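Lesezeit: 3 Minuten

Zweiarmiger Eigenbau -- Greifer kommen sich in der Sim ins Gehege

skarnum_bastler
Moin zusammen, kurz vorm Feierabend noch schnell. Baue seit Juni an einem Oberkörper mit zwei Armen, steht bei mir im Keller, Projektname Trunholm (nein, kein tieferer Sinn). Mechanik soweit fertig, linke Schulter hat noch Spiel. Bevor ich da Strom draufgebe, will ich die Abläufe in der Simulation sauber haben. Sind sie nicht. Sobald beide Arme an dieselbe Platte ranwollen, plant mir der Solver Ellbogen gegen Ellbogen. Von 50 Läufen sind 4 durchgegangen. Vier!

Jemand ne Idee?

Werkbank_Ost
Kollisionskörper mal angeschaut? Wenn du da die vollen Meshes drin hast, wird das nix. Kapseln nehmen.

skarnum_bastler
Sind schon Kapseln. Hatte ich bei Hegde so übernommen, der hat das in seinem Beispielprojekt ja auch so.

dreh_moment
Hegde's Beispiel ist für EINEN Arm. Da fehlt die Prüfung Arm gegen Arm komplett, musst du selber eintragen. Stand hier im Forum schon zweimal.

skarnum_bastler
Ok das wusste ich nicht. Trag ich nach. Zum Aufbau, weil per PN gefragt wurde: Blick vom Torso nach vorn, Steinplatte als Tisch, paar Sachen drauf. Die rosa Flasche soll der rechte Greifer holen und an den linken übergeben, die lila Kugel kommt später. Untergrund und Wände würfelt mir ein Skript zusammen, bei jedem Start anders.
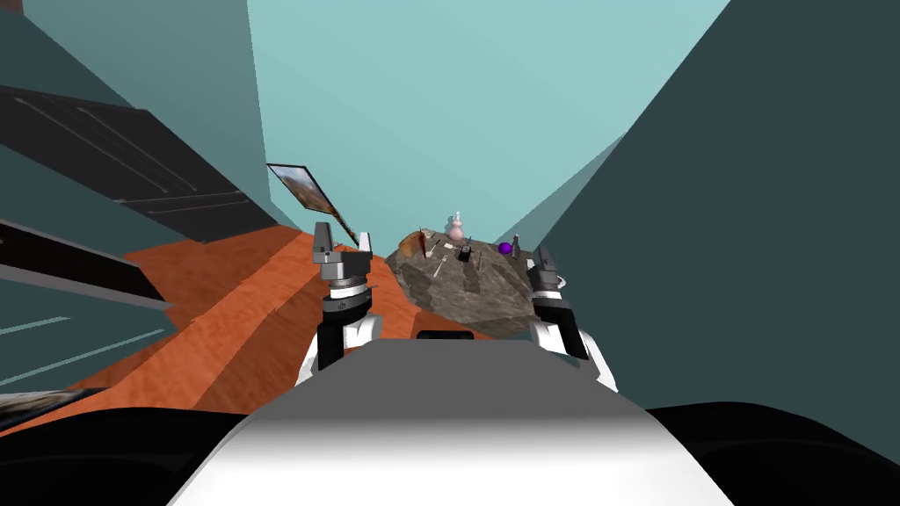
Itsuki Hamada findet, die Übergabe sei als erster Test viel zu schwer, man solle erst mal beide Arme getrennt fahren lassen und den jeweils anderen fest parken.

skarnum_bastler
Getrennt läuft ja. Links alleine null Probleme, rechts auch. Nur zusammen eben nicht -- und genau das will ich ja können.

Werkbank_Ost
Trotzdem hat er recht. Parkposition definieren, rechten Arm fahren, dann erst den linken freigeben. Ist lahm, aber du siehst wenigstens, wo's klemmt.

dreh_moment
Seh ich anders. Wer nacheinander fährt, schiebt das Problem bloß vor sich her. Gemeinsam planen, alle Gelenke in einen Topf, fertig. Rechnet länger, na und. Bei mir 2 Sekunden pro Plan auf nem alten Laptop.

Werkbank_Ost
2 Sekunden bei freier Platte vielleicht. Stell mal ne Flasche dazu.

dreh_moment
Hab ich. Sind trotzdem 2.

kellerkind_nord
Mal was anderes: wie hoch ist die Reibung an den Fingern eingestellt? Bei so ner runden Flasche rutscht dir in der Sim sonst alles weg, und dann suchst du den Fehler bei der Planung, obwohl er beim Kontakt sitzt. Hat mich ein ganzes Wochende gekostet.

skarnum_bastler
Standardwert, nie angefasst. Guck ich nach. Die Platte ist auch schräg, kann gut sein dass da was rutscht bevor der Greifer überhaupt zu ist.

kellerkind_nord
Schräge Platte UND Kugel, mutig. Mach die doch erstmal gerade.

skarnum_bastler
So, Zwischenstand. Prüfung Arm gegen Arm eingetragen (Danke dreh_moment), Reibung hoch, Platte schräg gelassen. 274 Läufe über Nacht, Ellbogen berühren sich nicht mehr. Dafür bricht er jetzt öfter ab mit "kein Pfad gefunden". Auch doof, aber immerhin nix kaputt. Gemeinsame Planung probier ich am Wochenende, danach die Parkvariante zum Vergleich. Am echten Aufbau fass ich bis dahin nix an, das Lager fürs linke Schultergelenk ist eh noch unterwegs von Daltalura.

Werkbank_Ost
Abbruch ist besser als Bruch. Schreib mal die Zeiten mit, wenn du vergleichst.

Kommentare (3)

mutternfresser: Kann man das Skript für die Wände irgendwo kriegen? Bräuchte sowas für meinen Greifer.

Gast: Gleiches Problem hier, bei mir wars am Ende ein falsch gesetztes Gelenklimit am Handgelenk. Lohnt sich zu prüfen.

loetkolben_k: 274 Läufe über Nacht, mein Rechner schafft das nichtmal in ner Woche. Was für ne Kiste ist das?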